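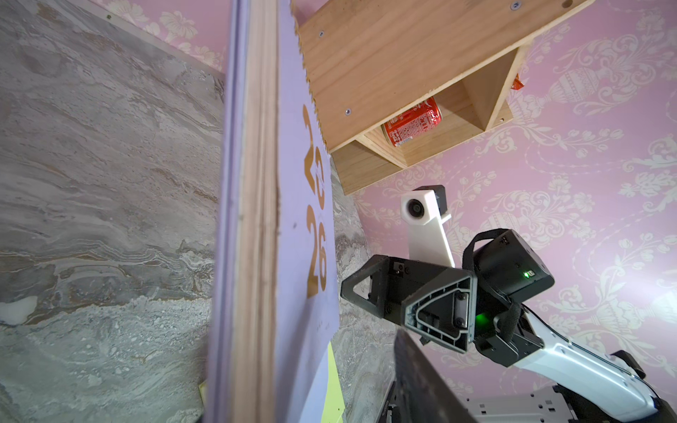
Leave the plywood edges bare and put a clear coat on them, my neighbor keeps telling me, because if you paint them they'll look fuzzy forever no matter what you do. My sister-in-law says the exact opposite, and now I've had a stack of cut panels sitting in the garage since November because I can't make up my mind.

Painted plywood: cover the edges or leave them showing?
Viewed 2294 times

pinktoolbox
So I'm building a bookcase for my daughter's room, birch plywood, three-quarter inch. The faces are getting a soft purple she picked out (there were tears over the paint chips, it's settled, we are not reopening it). The uprights are cut and sanded to 120 and the shelves are 28 inches long. It's going to hold a lot of picture books plus a rock collection that weighs more than she does.

What I can't figure out is the edges. I tried painting one scrap all the way around and the edge drank up the paint like a sponge. Three coats later it still looks rough and a different color from the face. I tried leaving one bare and I kind of like the stripes! But I got purple drips all over it and sanding them off took some of the face paint with it.

I also bought a roll of iron-on edge banding at Engelhardt, the hardware store here in Groltbridge, and haven't opened it yet, so I can still take it back. What would you do? I'm not in a rush, but I would like to park in the garage again.

Oh, and this is a kid's room, so splinters matter. I'm using water-based everything.

glue_by_the_gallon
Either one works, it's a matter of taste, but you have the order wrong on the bare version. Do the edges FIRST.

Sand the edges before any paint goes near them. 120, then 150, then 220, with the paper wrapped around a flat block so you don't round things over. If there are little gaps in the layers, fill them with a wood filler close to the color of the wood and sand again. Then put two coats of clear water-based poly on the edges only and let it dry overnight. Wipe off whatever runs onto the face while it's wet, and give the face a light scuff before you prime.

Now when you paint the faces, any purple that slops over lands on poly, and you can take it off with a damp rag if you catch it in the first few minutes. I don't bother with tape anymore. Tape on end grain leaks anyway, the paint crawls right under it. I use a small foam roller, nearly dry, and roll from the middle of the panel out toward the edge and off. If you roll in from the outside you scrape paint off on the corner and there's your drip.

When it's all dry, run 220 along the corner very lightly, one pass, just to take the sharpness off. You'll get a thin clean line where the paint stops, and it looks like you meant it. Then one last coat of poly over the edge.

For painted edges, it's the same sanding, then a thin skim of spackle or drywall compound rubbed into the edge with your finger. Sand, prime, sand, prime, paint. I've used Villen shellac primer for this and it blocks the soaking better than the water-based kind, but it stinks, and you said water-based, so plan on one more coat of primer than you think you need.

28 inches is fine in three-quarter ply for picture books. I'd put the rocks on the bottom shelf.

maplestreetmom
just buy the Bovotholm bookcase, it's white but you can paint it. took me one evening. no edges to worry about

nightshift_carpentry
I'll put in a word for the banding you already bought. I've ironed on a few miles of the stuff and it's great under paint. Once it's primed it takes color the same as the face does.

Iron on medium-high, no steam, and keep it moving. Follow right behind with a block of scrap wood and press hard while the glue cools. Cut each strip an inch long at both ends, then trim with a sharp chisel or one of those cheap two-sided trimmers. Go slowly where the grain runs out toward the edge or it'll tear a chunk off. Sand the overhang flush with 180, always stroking toward the panel and never pulling away from it.

Where I would NOT use it is on any edge that's going to get kicked. Bottom of the uprights, mostly. It chips there and then it catches socks. Leave those bare or use a strip of solid wood.

Also, let the paint cure before the books go on. Dry to the touch is one thing, but latex stays a little soft for weeks and the covers will stick and pull the color off. I learned that with a set of encyclopedias.

pinktoolbox
Thank you!! Did a scrap the edges-first way last night and the rag trick works, I was too slow on one spot but the rest wiped right off. Going bare edges all around. The banding goes back to the store, 264 feet of it. I may have misread the label when I bought it.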